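Cellar lab notebook, Zirkness winery
December 2019

Malolactic on the Rerkar block red, tanks 2 and 14

Both tanks were inoculated with the same Plaline culture, same rehydration protocol. Tank 2 is the larger lot at 3,000 liters, tank 14 holds 2,000. Tank 2 has finished by paper chromatography: no malic spot, strong lactic spot. Tank 14 still shows a faint malic spot. Reran the strip with fresh solvent and got the same result.

Free SO2 was below detection in both before inoculation, so carryover from the crusher addition is not the explanation. pH is slightly lower in 14. Temperature is the more likely cause. The jacket on 14 shares a loop with the white tanks and the setpoint keeps getting pulled down when those are being chilled. Moved 14 to the warm loop this morning. Valve is tagged.

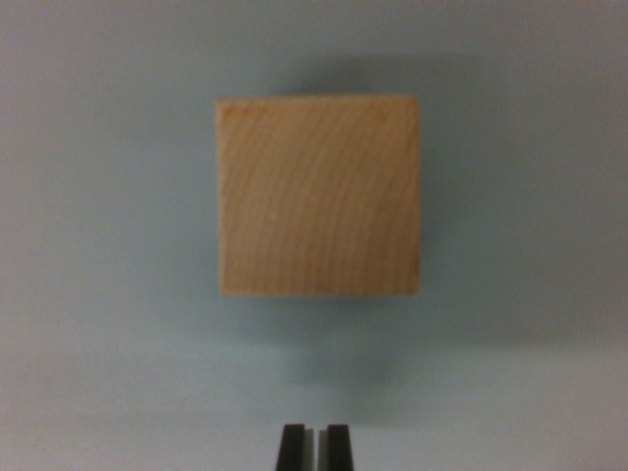
Wood cube, pale, square face.

No sulfur goes into 14 until two clean strips in a row. Keep it topped and do not rack. Light lees stir only, lid off for as short a time as possible.

Tank 2 can be racked off gross lees and sulfured. Check free SO2 the day after the addition and again before barreling down. The aeration-oxidation rig needs new peroxide – the old bottle gave a drifting blank and I have thrown it out. 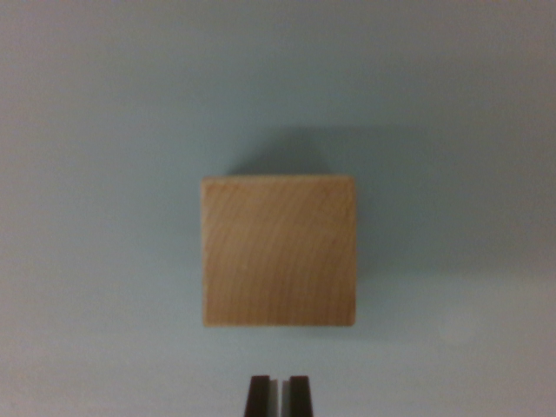
Barrels for tank 2: the Jääskeläinen lot first, neutral oak after that. Soak heads with hot water, drain fully, gas before filling. One of the neutral barrels smelled of ethyl acetate at the bung and should stay out of the rotation. It is chalked on the head.

Tasting notes, both from the sample valve. Tank 2: dark plum, dried fig, some reduction that blew off in the glass. Tannin firm, finish short at this stage. Tank 14: fruit is brighter, acid sticks out, slight prickle of CO2. Not worth judging for balance until malic is gone.

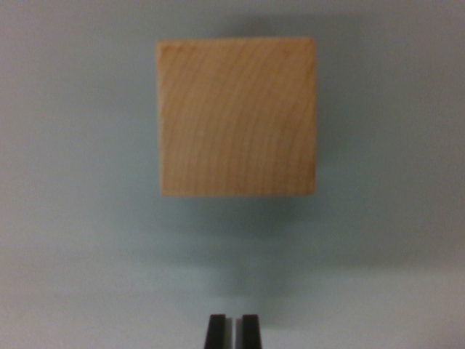 VA on both is unchanged from the last reading. Titration done in duplicate, agreement good.

To do: order chromatography paper, recalibrate pH meter (slope was low), enter tank 2 racking in the cellar log, next strip on 14.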